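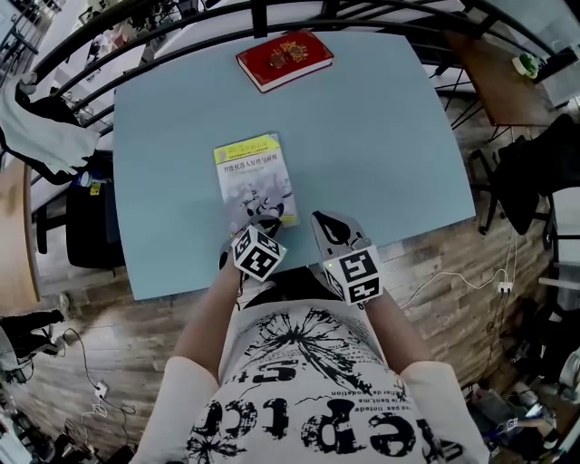 Home | Reading | Rooms | Older posts

Two books, one table

In February I decided to put my books in order. I own more of them than I can look after, and many were lying in boxes since I moved to Preltholm. I wrote them all in a notebook first, and the number was 905. I was a little ashamed when I saw it, and also a little proud.

At home I have no table big enough for sorting, so I do it at Dronderell, the shared workspace near the canal. The table I use there is light blue, and I find that a book looks very clear on this colour. I take only a few with me each time, because the bag becomes heavy on the stairs.

The red one is a hardcover with a gold emblem on the front, very decorated. I have not read it for years. The other is a Chinese paperback with a yellow band across the top and a robotic figure in grey under the title. I bought it when I was still learning to read the characters, and I stopped at page 159. My pencil notes are on every page until there, and after it the paper is clean. I would like to begin again from the first page, but my pride wants to continue from 160.

My rule for sorting is simple. If I can remember how a book ends, it may leave. If I cannot remember, it stays and I must read it. By this rule both of them stay. 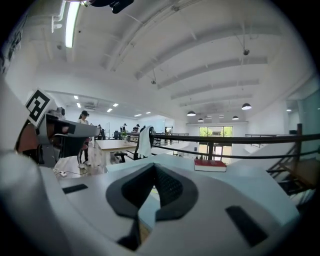
The long white ceiling and the black lamps at the far end.

I should say something about the room also, as two readers asked me where I go. It is one large open space with a wooden floor and white beams, and the pipes are left visible. I like the black dome lamps very much. In the evening, at five or so, I usually move closer to that side.

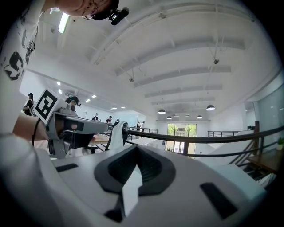
The high ceiling has one disadvantage, that every voice travels. When I read in a foreign language I need quiet, so I bring earplugs, and I read the difficult sentences twice with my finger under the line.

So far 13 books have left my shelves. Most of them went to Bautista, the second-hand shop behind the station, where they give you a paper voucher in place of money. You can imagine what I did with the voucher. The notebook now says 893 and I am waiting until March to open the next box.

2 comments | 13 shares
Print this post | E-mail this post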